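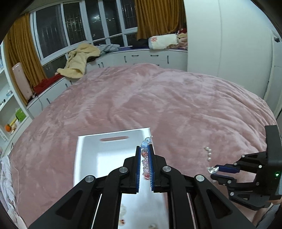 By Liesbeth Maes
21 Oct 2019
Progress report to the Werach fund

Hi Gerasimos, and hello to everyone else who reads these! The knot show finally has a shape, so let me tell you where your money has gone.

The big piece, Derno, is a trefoil knot in bent steel tube that visitors can walk under. Vasiliki Makris wanted it to close up with no visible join, and we lost most of September to that (three welds, two of them ground off again). It closes now. You can run your hand along it and come back to where you started without feeling a bump, and I've done that far more often than my job requires.

The second room is slower. Valtteri Suominen is knitting a Klein bottle out of 3288 meters of cord, and he's 73 rows in. A true Klein bottle can't sit in ordinary space without passing through itself, so he has to leave a slit for the neck - we argued over whether to hide it. He won, and the slit stays open with a red edge.

Money: the steel came in 300 euros over because the tube had to be a heavier gauge. I took that out of the catalog budget, so the catalog drops to 83 pages and loses the long essay on surfaces. The short one by Gerasimos Vlachopoulos is still in, and it's very good on why a coffee cup counts as a donut.

Still open: lighting for the first room, the wall labels (I have drafts, they're too long) and a yes from you on moving the school visits to the mornings. Could you let me know on that last one before I print the flyers?

Liesbeth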